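Print this page | E-mail this page

Chapter 4
Grip Limits and the Written Record

Despina Pascu and Oana Moldovan

A gripper is a simple tool, and for this reason many workshops give it no rules of its own. The speed of the arm is limited, the area is marked, but the fingers are left to the judgment of the operator. In this chapter we treat the fingers as a separate source of risk, in the same way as the Plodivholm workshop rules do.

The first rule concerns the object. Before a gripper closes on anything, its width and the permitted force must be known. Soft and round objects need special care, as they change shape under load and can hide the fingertips from the person who watches.

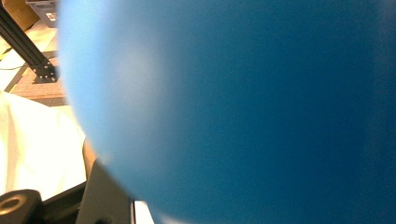
Figure 4.1 A large blue sphere against a gripper finger.

For such objects the Puvwood procedure asks for a first closing at low force, then a pause, then a second closing. The test is repeated 200 times before the limit is accepted, and the fingers are inspected again after 1,000 cycles.

The second rule concerns the record. Every dimension must be written with its unit, and in a place where the next shift can find it.
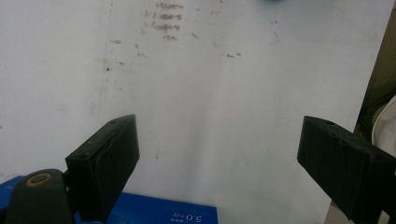
A value in millimeters should be copied to the log on the same day. Handwriting fades and smears, and a decimal point is easily lost – we have seen a limit read as ten times its true value. The log entry also names the person who measured and the tool that was used.

Section 4.1 explains how to choose the force limit. Section 4.2 applies both rules to the Jitgate cell.

Print this page | E-mail this page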